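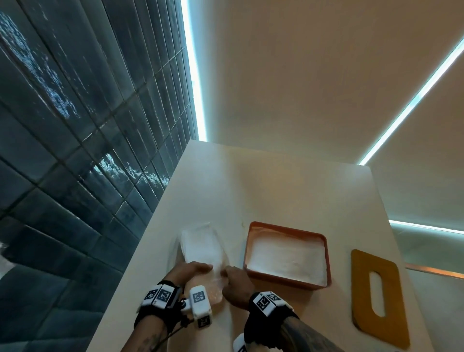 A comment from Warero asked for the gas and water checks to be moved to the top of the list, and they now come first.

Hasholm shared kitchens
Opening and monthly inspection checklist, form 2907
Completed 14/10/2025, unit 21

1. Gas and water
Isolation valve turns freely and is labelled: OK
Flexible hose behind the range, no cracks or kinks: OK
Hot tap at hand basin reaches temperature within a minute: not OK
Comment: Took nearly three minutes. The thermostat on the heater was set low - turned up and to be checked again at the next visit.
Stopcock under the main sink can be reached: OK
Comment: Buckets moved out of the cupboard.

2. Electrical
Sockets and plates, no scorch marks or looseness: OK
Leads kept clear of sinks and hobs: OK
Portable appliance labels in date: not OK
Comment: The label on the stand mixer ran out in February. Mixer unplugged and tagged. It is not to be used until it has been tested.
Trip switch tested: OK
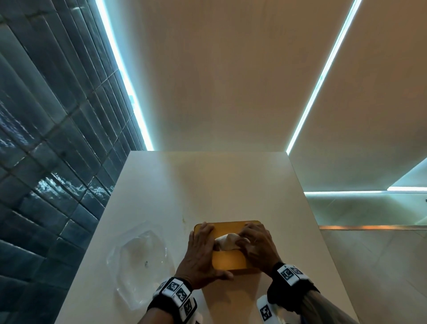
Markura replied that the mixer can be tested on their next round and that a spare will be lent in the meantime.

3. Fire
Extinguisher gauge in the green, pin and seal in place: OK
Fire blanket on its hook, tapes hanging down: OK
Comment: The blanket is too close to the hob. Anyone reaching for it would have to lean over the flames. Move it to the door side.
Exit route clear to full width: not OK
Comment: Flour delivery stacked in the corridor on arrival. Moved during the visit. The same thing was noted last time.
Extraction hood filters cleaned: OK
Alarm heard in the store room with the door shut: OK

4. Cold storage
Fridge A, 5 degrees or below: OK, reading 4
Fridge B, 5 degrees or below: not OK, reading 9
Comment: Door seal is split at the bottom corner. Contents moved to fridge A. Mitsotakis-Vlachou supplied the unit and should be asked for a new seal under the service agreement.
Freezer, no heavy ice round the lid: OK
Raw food stored below cooked: OK
Opened packets dated: mostly
Comment: Two tubs of yeast had no date. Thrown away. 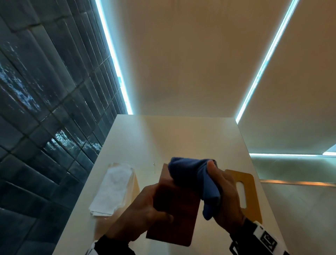 Can the kitchen be let out while fridge B is waiting for its seal? It can, as long as fridge B is emptied, switched off and marked out of use, and the hirer is told before they bring any chilled food.

5. Floors and access
Mats lie flat: OK
Drain covers fixed: OK
Comment: One screw missing by the pot wash, replaced.
Step stool steady, feet not worn: OK
Light over the back step: not OK
Comment: Dead tube. New one ordered.

6. First aid and records
Box complete, blue plasters stocked: OK
Burn gel in date: OK
Accident book present: OK
Comment: Last entry is a cut finger, filled in properly.
Emergency numbers by the phone: OK
Comment: Still the old number for Markura. Correct it on all 11 copies, including the one on the store room door.

Open items carry over to the next form.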